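Drusley Community Gym
Progress report to the Furukawa Fund
September 27, 2022
Prepared by Miroslava Savchuk

Dear friends at the Fund,

Thank you for your patience with this one. I had meant to get it to you at the start of the month, and then the boiler inspection and the new class timetable both landed on my desk in the same week, and you know how that goes. I hope the length makes up for the wait a little.

When we last wrote, your grant of $2,000 had just come through and we were still deciding how to split it between repairs and the new cleaning routine. In the end most of it went to repairs, as Nestor Policarpio had argued for all along (he has looked after the equipment room for longer than I've worked here, and I have learned to listen to him). We had two torn seat pads re-covered by Stomow, the little upholstery shop over on Treltow Street, and they did a lovely job of it. They also let us pay in two parts, which was kind. The rest has gone on cloths, spray bottles, a mild cleaner that won't dry out the vinyl, and a shelf to keep it all on so that people can find it.

The cleaning routine itself started on the first of September. Before that we had a sign asking members to wipe down after use, and a roll of paper towels that was empty more often than I like to admit. Now the weight machines get a proper going-over every day before opening, and there is a sheet on a clipboard where whoever did it signs off. We have 18 people on the list, mostly regulars who like to come early anyway, and Nestor walked each of them through it himself. He is particular about backrests. His view is that everyone does the seat and forgets the top of the pad, where heads and hands go, and after a few mornings of checking I have to say he has a point.
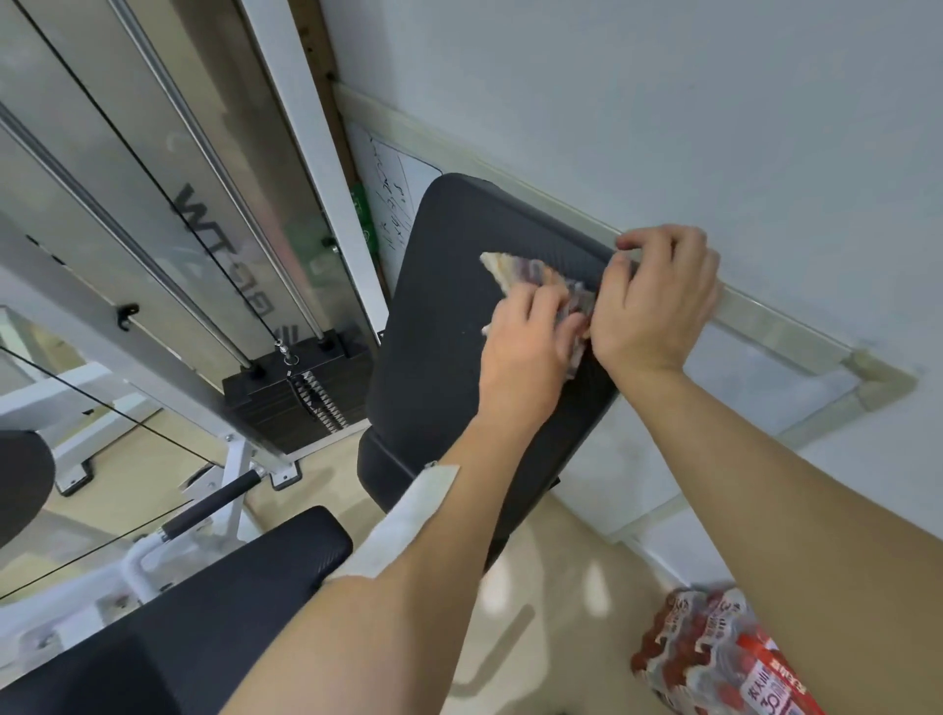

Wiping along the top edge of a backrest, next to the weight stack.

The order we have settled on is pads first, then the foam handles, then the frames, then the clear and frosted guards, with the floor left until the end. We tried doing the floor first for a few days and ended up doing it twice. White frames show every mark, I'm afraid, so they take longer than we had allowed for, and the feet of the machines collect fluff like you wouldn't believe. The whole room takes one person 20 minutes more than we planned, so on busy mornings we now try to put a pair on it.

Some things are still not where we want them. The sign-off sheet had gaps in the second week, when I was away and so was Nestor. We also went through cloths much faster than expected, partly from members borrowing them as towels, and we have started taking old T-shirts and pillowcases from anyone who has them to spare. And the cable on the leg machine squeaks. It has nothing to do with your grant but people bring it up every time I mention the grant, so I feel I ought to pass it on!

Members seem pleased on the whole. Several have stopped me at the desk to say the room feels looked after, and one gentleman who gave up the bench machines over the summer because of the torn pads has come back to them.

Over the next few months we would like to get one more pad re-covered and put together a short printed guide for new people on the list, in large type, with Nestor's notes in it. I will send you a copy once he and I have agreed on the wording, which may take a while. Receipts are in the envelope with the paper copy of this report, and you are very welcome to drop in any morning and see how we are getting on.

With warm thanks from all of us,
Miroslava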